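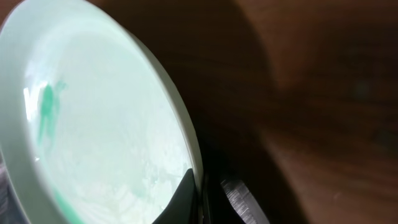
How soon should a glazed dish be rinsed after a sauce with a strong color has been on it?
Within 56 minutes of clearing the table. After that, herb sauces and curry pastes dry along the rim and need soaking.

Section 3. Clearing and Cleaning Your Galindo Tableware

This section covers the glazed dishes and the serving trays in the Galindo set. For the Bilton wooden table, see also the care card packed with the legs.

Clearing the table

1. Scrape leftover food into the trash with a silicone or wooden scraper. Do not use a knife.

2. Gather the dishes onto the round tray. Set large dishes down first and keep each one flat.

3. Carry the tray level with both hands. If it feels heavy, make two trips.

Note: Dishes with sauce on them should not be stacked. The unglazed foot of the upper dish can pick up color from the one under it – this kind of stain is hard to remove.

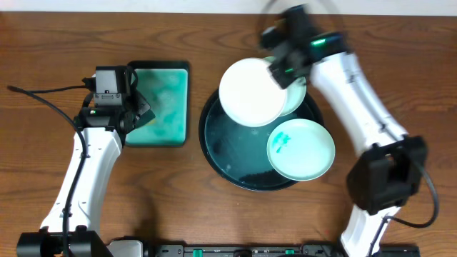
4. Put the tray down beside the sink and take the dishes off one at a time, starting with those nearest the edge.

5. Wipe the tabletop with a damp cloth, following the grain. Dry it right away with a second cloth.

Caution: Do not leave a wet tray standing on bare wood overnight. Water held under the base can leave a ring.

Washing the dishes

1. Rinse with lukewarm water. Hold the dish at an angle so the water runs off over the rim.

2. Wash with a soft sponge and mild dish soap. Go around the inside of the rim twice, as residue collects there.

3. If a green or yellow tint remains, mix 3 spoonfuls of baking soda with a little water. Spread the paste on the mark, wait, and rub gently in small circles.

4. Rinse well and dry upright in a Tisidix rack or on a folded towel.

Caution: Do not pour cold water onto a hot dish. Sudden changes in temperature can crack the glaze.

Washing the trays

Trays are washed by hand only. Use the sponge side, never the scouring side, and dry under the rim where water sits. Small scratches on the inside surface come with normal use and are not covered by the warranty.

Replacement dishes and trays can be ordered from Trakitz with the part number on the packing slip. Dishes bought before May have a narrower foot and fit only the older rack.

Revised 20 July 2025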